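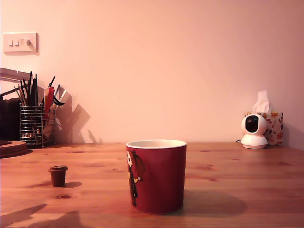 **1/** El Servicio de Espacios Comunes de la Residencia Cornberg informa a las personas residentes de la nueva norma de uso de las mesas de trabajo compartidas. Entra en vigor el lunes 23 de septiembre y afecta a las dos plantas de estudio. Abrimos hilo.

**2/** La norma sustituye a las indicaciones provisionales de junio, que quedan sin efecto. Los carteles antiguos se retirarán a lo largo de la semana. Si alguno permanece colgado, rogamos no tenerlo en cuenta.

**3/** Material permitido de forma permanente sobre la mesa: portalápices con su contenido (bolígrafos, lápices, pinceles, tijeras), siempre que se coloquen al fondo, contra la pared. Se admiten dos por puesto.

**4/** El resto del material deberá recogerse al terminar la sesión. Se incluyen aquí los cuadernos, los cargadores, las láminas en curso y las carpetas. Cada puesto dispone de una balda numerada en el armario del pasillo.

**5/** Tazas. Se autoriza el uso de tazas propias en las mesas de madera, también las decoradas o con ilustraciones. La consulta se ha repetido con frecuencia y conviene dejarlo por escrito: el diseño de la taza es asunto de cada residente.

**6/** Los vasos de papel y los envases abiertos sin base estable siguen sin estar autorizados en las salas de estudio. Pueden utilizarse en la cocina de planta y en el patio.

**7/** Las tazas pequeñas de café y las macetas en miniatura se rigen por el mismo criterio: una por persona, apoyada directamente en la mesa o sobre posavasos, y retirada al marcharse. Las macetas con tierra deberán llevar plato.

**8/** Cuidado de la madera. Los tableros son de madera con veta y nudos a la vista. Los nudos oscuros forman parte del material y no constituyen un desperfecto. Pedimos que no se comuniquen como manchas en el formulario de incidencias.

**9/** Sí deben comunicarse los cercos de líquido, las quemaduras, los cortes de cúter y los restos de cola o pintura. El formulario requiere el número de sala y el número de mesa. Sin ambos datos no es posible tramitar el aviso.

**10/** Para la limpieza ordinaria basta un paño de algodón ligeramente húmedo, pasado en el sentido de la veta. No se permite el uso de alcohol, amoniaco ni toallitas desinfectantes. Hay paños limpios en el cajón superior de cada sala.

**11/** El aceitado anual de los tableros corresponde a la empresa Kuroda. Durante los trabajos, cada sala permanecerá cerrada dos días. El calendario por salas se publicará en este mismo perfil y en el tablón de la entrada.

**12/** Paredes. La pintura de las salas es mate y se marca con facilidad. No se admiten cinta adhesiva, masilla ni chinchetas. Quien necesite exponer trabajos puede reservar los paneles de corcho de la sala Plellcombe, con un máximo de seis piezas por persona.

**13/** Objetos olvidados. Lo que quede sobre las mesas al cierre se trasladará a la conserjería y se guardará durante cinco días laborables. Las tazas se entregarán lavadas a quien las reclame. Transcurrido el plazo, pasarán a la cocina común.

**14/** Aclaración ante varias preguntas recibidas: los portalápices no se retiran al cierre, aunque estén muy llenos. Únicamente se apartarán cuando lo exija la limpieza de la pared y se devolverán a su puesto el mismo día.

**15/** Las lámparas de mesa Kosia continúan en préstamo gratuito. Se solicitan en conserjería con la tarjeta de residente y se devuelven antes del cierre. No está permitido trasladarlas a las habitaciones.

**16/** El texto íntegro de la norma puede consultarse en el despacho 213, en horario de mañana, y en el tablón de la entrada. Las alegaciones se presentarán por escrito en el mismo despacho.

**17/** Añadimos una corrección al punto 7: el plato bajo la maceta es obligatorio también en los alféizares. Agradecemos a quienes lo han señalado.

*Residencia Cornberg · Servicio de Espacios Comunes*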